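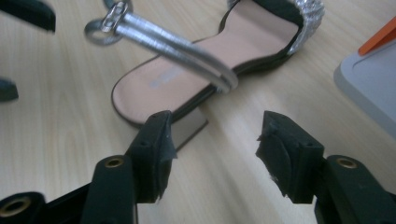 銀のストラップにピンクの中敷き。グリルマウで扱うのは、こういうおしゃれ履きのサンダルやパンプスです。

最終更新日：2024年9月29日

貸し靴の店「グリルマウ」で、靴の手入れと箱詰めを一緒にやってくれる人を探しています！ 結婚式の二次会とか、ピアノの発表会とか、年に一度くらいしか出番のないきらきらした靴を、必要な人に必要な日だけお貸しする店です。店といっても通りに看板は出していなくて、ブロンドローという古い建物の二階の奥、作業台と棚と鏡でもういっぱいの部屋でやっています。

六月に始めた「ナテヴァリ」という定期便が、ありがたいことに思ったより申し込みをいただいていまして、いま棚に戻せずに順番を待っている靴が41足。わたしひとりで夜にちまちま拭いているんですが、どうにも追いつきません。というわけで、募集は2名です。

やっていただくことを書きますね。

戻ってきた靴を箱から出して、まず台の上で左右をそろえて見ます。中敷きに汗じみがないか、かかとの先の減り具合はどうか、バックルの針がちゃんと穴に入るか。ここでいちばん時間がかかるのがラメやグリッターの部分で、ごしごしやると粒が取れてしまうので、やわらかい刷毛でそっと払ってから、固く絞った布で押さえるくらいにします（わたしは最初のころ、張り切って磨いて一足だめにしました……あれは本当に悲しかった）。

足首のストラップも意外とくせものなんです。留めたまましまうと丸まったくせがつくし、外したままだと箱の中でとなりの靴に金具が当たって、すり傷がつく。うちでは外して内側に寝かせ、金具のところだけ薄紙でくるむことにしています。ブロックヒールの靴は安定して立ってくれるので台の上では楽ですが、箱に入れるときはヒールの角がもう片方の表に当たらないように、互い違いに寝かせてください。やり方は最初の日に一緒にやりながら覚えてもらえれば大丈夫です。

それから、貸し出し票の記入があります。サイズ、ヒールの高さ、気になった傷の場所。字がきれいかどうかはまったく気にしません。ただ「右のかかと内側に小さい傷」みたいに、あとで読んだ人が迷わない書き方をしてくれるとすごく助かります。「ちょっと傷あり」とだけ書いてあると、どこだろうと靴をぐるぐる回すはめになるので（過去のわたしがよくやります）。 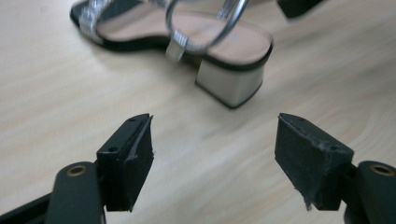

メヒティルト・リュティさんには、わたしの下書きを読んでもらったとたん「ヒールの減りは後ろからしゃがんで見る、って書いておかないと。上から見てるだけだとみんな見落とすよ」と言われました。そのとおりです。立ったまま中敷きばかり見ていると、かかとの外側だけ斜めに減っている靴をうっかり通してしまいます。目線を台の高さまで下げて、後ろから一回、横から一回。これはぜひ最初から癖にしてほしいところです。

条件のほうも書いておきます。

作業は週に2回、午後の部か夕方の部のどちらか。曜日は相談して決めましょう。一回は長くても5時間で、途中でお茶の時間があります。時給と交通費は面談のときに書面でお渡しします。電話口でざっくり言うと行き違いになりそうなので、紙で見てもらったほうがお互いに安心かなと思っています。

経験はなくて構いません。靴の修理までお願いすることはないです。ヒールの付け替えや金具の交換は、ラッドという修理工房にまとめて出しているので、直せそうだなと思っても接着剤を手に取らず、「ラッド行き」の棚に置いてください。前に一度、善意でくっつけてくれた人がいて、左右で角度が変わってしまったことがありました。

向いているのは、小さいものをじっと見るのが苦にならない人。ストラップの裏の汚れを見つけて「あった！」とちょっとうれしくなる人なら、もう最高です。逆に、皮革用クリームや洗剤のにおいで気分が悪くなりやすい方には少しつらいかもしれません。窓は開けていますが、冬場はどうしても閉めがちになります。立ち仕事が不安な方は椅子を使ってください。台の高さに合う椅子が二脚あります。

服装は自由ですが、長い袖口と、とがった指輪だけはご遠慮ください。きらきらした生地に引っかかると、そこからほつれてしまうんです。エプロンと手袋はこちらにあります。手袋は大きいのも小さいのもそろえました。

そうそう、店の靴は休みの日に一足まで借りられます。返すときは自分で手入れして自分で票を書いてもらうので、練習にもなりますし、ご褒美というほどのものでもないのですが。わたしもいとこの結婚式に一足借りて、踊りすぎてかかとのゴムを減らし、自分で「ラッド行き」と書きました。

応募は、お名前と連絡先、来られそうな時間帯、それから好きな靴の話をひとこと添えて、ブロンドロー一階の受付にあるグリルマウの箱に入れてください。便箋でもメモ用紙でも何でもいいです。靴の話は選考に関係なくて、ただわたしが読みたいだけなので、思いつかなければ書かなくても平気です。読んだら必ずお返事します。面談は作業台の横で、実際に一足拭いてもらいながらおしゃべりする形になります。履歴書はいりません。

見学だけでもどうぞ。部屋の扉に「作業中」の札がかかっていても、声をかけてもらえれば開けます。

グリルマウ　ジェマ・チータム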